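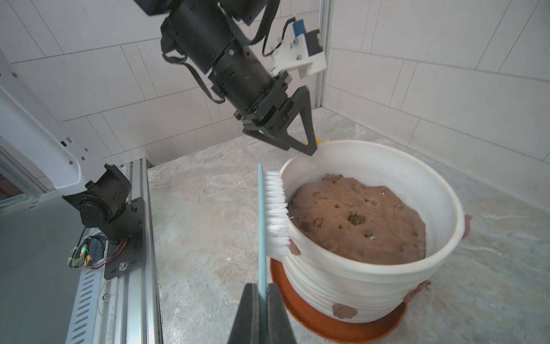 From: Skirville potting shed
To: greenhouse-equipment list
Date: 1 Feb 2020
Subject: Re: Undo pot cleaning cell, lease or buy?

Replying to the message from Maksymiv Greenhouses, quoted in pieces with my answers underneath. Sorry for the length. We have been through one round of quotes with Korolitz already and I have opinions.

> We are putting together the equipment budget for the coming year and
> have a quote from Korolitz for the Undo cell. It is the two-arm
> unit that scrubs soil off the outside of planted pots before they go
> out to retail. Our problem is dirty rims and splashes down the side
> after potting. Right now two people with brushes and rags do all of it.

Same problem at our place. The decorative pots are the worst, the white ones with ridges, where the mix gets into the grooves and sets. Plain plastic we hose off in the tray and forget. So the first thing I would do is find out how much of what you ship needs hand scrubbing at all. When we sat down and did that, the part of our work that suited the cell was a lot smaller than the part we had been complaining about.

> Korolitz say 90 seconds a pot. We have up to 400 pots a day in the
> busy stretch, so that looks like it fits.

Do the multiplication. 400 pots at 90 seconds each is ten hours with no stops, no jams, and somebody feeding it the whole time. I don't know about your crew but ours goes home before that. And I would want to know what the 90 seconds covers. When I asked, it was brush time. Getting the pot into the cell, turning it so the back can be reached, taking it out and putting the next one down were all left out. If you have a person standing there doing the loading, that person could be holding a brush.

The turning matters more than the brochure lets on. One arm has the brush and the other steadies the rim. Fine, but a pot has a back, and if it is sitting on a saucer there is also the strip down where the pot meets the saucer, which is exactly where muddy water ends up. Ask them to do the far side and the base while you are watching, with no hand going in between. I asked for that and was told it was on the list for a later software release. I don't put later releases in a budget.

> It uses an ordinary long-handled scrub brush, which I liked, no
> special tooling to buy.

I liked that too, for a day or so. An ordinary brush held in a two-finger gripper is a thin handle in a pinch, and the question is what happens when the bristles catch on a ridge. Does the handle twist? If it twists, does the machine know? A worker feels it and shifts their grip without thinking. I never got a straight answer on this. What I got was "the gripping force is adjustable," which was not what I asked.

Then there is wear. Bristles splay. A person pushes a bit harder or goes and gets a new brush from the shelf. Ask whether the cell has to be taught again every time a new brush goes in, and whether it cares if your supplier changes the handle shape. If it does care, you have special tooling after all, it's just cheap.

> They also mentioned it can handle pots that are filled right up.

Please test this one yourselves, with your own mix. We fill some lines nearly to the rim and mound it in the middle, and our mix is heavy, more clay in it than most people use. A brush working on the upper edge of a pot like that has very little room before it is in the soil. Then you have mud on the bristles and you are painting the pot with it. People do this as well, of course, but they rinse the brush. I saw no rinse step in the layout drawing we were sent, and I looked for it. No bucket, no spray, no rag. If there is one in your quote I would love to hear what they charge for it.

Same question about the second arm. If a finger is resting on the rim, then that is one part of the rim that isn't getting cleaned, and it is a part where a hard finger is touching glaze. How hard? We sell white ceramic that shows every mark. I would take a case of your fussiest pots and look at the rims under a good light after.

> The quote is either a lease at $600 a month or a purchase price which
> I won't post here but which made our owner go quiet. We lean toward
> the lease for one year. Does that seem sensible?

If you must have one, yes, lease. But read what is in the $600. In the version we were sent, these were all outside it:

Delivery and leveling of the frame.
The electrical drop.
Training, past the first visit.
Any change to the program for a new pot shape.
Return freight at the end.

The fourth one would have hurt us. We change pot shapes every season because the stores want something new. If each new shape is a paid visit, then $600 is the cheap part. I asked for a fixed price per shape and got a range so wide that it was no use to anyone. Get one number in writing or leave that line open in your budget and tell your owner it is open.

Also, a lease for one year sounds cautious, but look at your calendar. Our scrubbing is nearly all in spring, plus one order in August for 1000 gift pots. The rest of the year the cell would sit there under a sheet while we paid for it. Ask for a seasonal lease. They told us there wasn't one. They may find one if enough of us ask.

> Space should be OK, we can give it a corner of the wash room. It's
> tiled and there is already a drain.

Careful with that. A tiled corner is easy to wipe down, and I would pick one too. But our wash room gets hosed from end to end every evening, walls included, and I asked Korolitz what the splash rating was on the electronics. I would ask about every item separately – arms, power supply, the small boards on the frame, the cables. A vendor will tell you that "the arm" is rated and let you assume the rest. If you see bare circuit boards or a vented panel anywhere low down on the unit, you can't hose that room any more, and then you need either a different cleaning routine or a wall. Walls cost money and they never show up on the robot quote.

Measure the doorway as well. The frame we were offered came assembled.

> Our thinking is that it frees up two people for potting, where we are
> always short.

Maybe one. I can't get it to two no matter how I squint. Somebody loads and unloads, and somebody checks the result, because the stores reject on appearance and I don't believe that any cell at this price is going to look at a pot and decide that it's clean. Smears on the shoulder, a blob lower down, a smudge around by the saucer – those are three different places on one pot, and missing any of them sends it back. What I want to know is who finds the missed one, the machine or the person at the end of the bench. If it's the person, put their wages back in.

Here is the trial I would insist on before signing anything, and it is what we are asking for too:

Your pots, your soil, your saucers. Nothing prepared by them. Pot them up the day before so that some of the dirt has dried on.

A mixed tray. If they want to sort by shape first, write down how long the sorting takes.

One full shift, with your own slowest loader, and the clock running from first pot in to last pot out. Divide that by the pots your checker passes. The number you get is your seconds per pot, and you can put it beside the 90.

A person with a brush at the next bench doing the same tray. I would expect the person to win on speed. The cell might come out ahead on the second half of the shift, when arms get tired, and if it does I'll say so on this list.

One more cheap thing before you spend any of it. We moved the fill line down a little on two of our lines and put a collar over the rim while the hopper drops. The collar was made from scrap. It took a good bite out of the scrubbing, and I suspect that it took a good bite out of the case for the Undo as well. The mess on the outside of the pot is made at the potting bench. I would spend money there first and see what is left over to clean.

I am not against the thing. Scrubbing pots is miserable on the wrists and we lose people over it every spring, and if someone shows me a cell that can do a ridged pot all the way around and rinse its own brush, I'll be first in line with the paperwork. I haven't seen that from Korolitz so far. For our own budget we have left it out this year and put in a line for rim collars and a decent turntable, and we'll look again after the August order.

If you do go ahead with a trial, would you post the shift numbers here? And if anybody on the list has had the cell through a full season, I'd like to know what you paid for shape changes. Off list is fine.

Skirville potting shed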